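Notes on the Hendix radio relay, a supply company's field net from the 23rd week of the deployment. 1/

The relay sat on the ridge above Wanley. It gave line of sight to the depot at Skurkatcombe and none to the river crossing. 2/

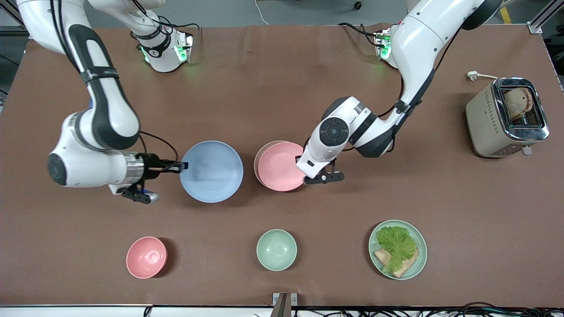
Hollis Signals History Group

Convoys using the crossing had to report before the descent. After that they were out of contact for up to 9 miles. 3/

The fix was a second set on a truck, parked at the bend. Two operators, one battery change per shift, antenna guyed to the tailgate. 4/

Traffic went by voice only. Written logs were kept in pencil – ink ran in the damp – and carried down with the ration truck. 5/
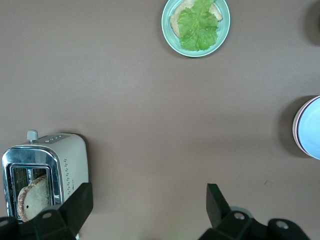 Plate with bread and lettuce, toaster at lower left.

The surviving log covers October. Most entries are call sign, time and vehicle count. Two pages are missing after the move to the lower camp. 6/

Next: the frequency changes, and why the depot kept missing them. 7/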